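Truldale Auxiliary Fuse Block: Owner's Guide
Section 2. Sorting, checking and fitting the blade fuses 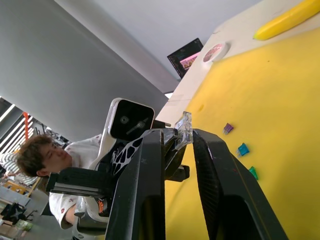 Blade fuses set out on a yellow mat. Color differs with rating.

The fuse block is supplied without fuses in its sockets. The fuses come loose in a bag inside the lid of the carton. Sort and check them before you mount the block in the vehicle, while you still have a table and good light.

You will need:
The fuse bag
The circuit card from the carton
A plain mat or cloth in one light color
A multimeter with a continuity setting
The plastic fuse puller
A fine-tip marker

Before you start

CAUTION: Disconnect the negative battery cable before you fit or remove any fuse. Switching off the ignition does not remove power from the block.

CAUTION: Never fit a fuse with a higher rating than the one shown on the circuit card. The fuse protects the wire, and a larger fuse can let the wire overheat.

Note: The Truldale block takes standard-size blade fuses. Mini and low-profile fuses may seem to fit but do not grip properly in the sockets.

Sorting the fuses

1. Lay the mat flat and brush off any grit or metal filings.

2. Empty the bag onto the mat. Spread the fuses so that none are touching.

3. Group them by color. The usual colors for standard blade fuses are:
Purple: 3 A
Tan: 5 A
Brown: 7.5 A
Red: 10 A
Blue: 15 A
Yellow: 20 A
Clear: 25 A
Green: 30 A

4. Read the number molded or printed on the top of each fuse and compare it with the color. If the two do not agree, set the fuse aside and do not use it.

Note: Go by the number when you are unsure of a color. Blue, blue-green and green can be hard to tell apart under a warm lamp, and the ratings are far apart. Yellow fuses are easy to miss on a yellow mat, so run your hand over the surface before you put the mat away.

Checking the fuses

5. Hold each fuse up to the light and look through the body. The metal strip should run from one blade to the other without a break. Reject any fuse with a gap in the strip, a dark mark inside the body, or a cracked housing.

6. Set the multimeter to continuity. Touch one probe to each of the two small test points on the top of the fuse. A good fuse gives a steady tone.

7. Look at the blades. They should be straight and clean. Do not try to straighten a bent blade with pliers.

Fitting the fuses

8. Place the circuit card beside the block with the arrow pointing toward the main stud. Socket 1 is nearest the stud.

9. Write the name of each circuit on the card with the marker. Use short names, such as PUMP or CABIN LIGHT.

10. Pick up the first fuse with the puller, gripping it by the top of the body. Hold it at 90 degrees to the face of the block and line up both blades with the socket.

11. Press down evenly with your thumb until the body rests on the socket. Do not rock the fuse from side to side. If it stops halfway, take it out and look for a bent blade or dirt in the socket.

12. Repeat for the remaining circuits. Leave unused sockets empty.

13. Pull each fuse lightly with your fingers. It should not move. A loose fuse gets warm in use and will discolor the socket over time.

14. Snap the cover on, starting at the hinge side. The cover will not close over a fuse that is sitting high.

Keeping spares

The clip strip inside the cover holds spare fuses. Keep at least one spare for every rating you have fitted. Fuses left over after that can go in a small lidded container. Do not carry them loose in a toolbox or glove compartment, where the blades can bend or bridge a battery terminal.

If a fuse blows

Switch off everything on that circuit, disconnect the battery, and replace the fuse once with the same rating. If the new fuse blows as well, leave the socket empty and have the wiring inspected. Check first for chafed insulation where the cable passes through metal.

Replacement parts

Fuse puller: order code TD-88
Circuit card, blank: order code TD-90
Ground cable, 600 mm, with ring terminals: order code TD-600

Go to Section 3 for mounting the block and connecting the main supply cable.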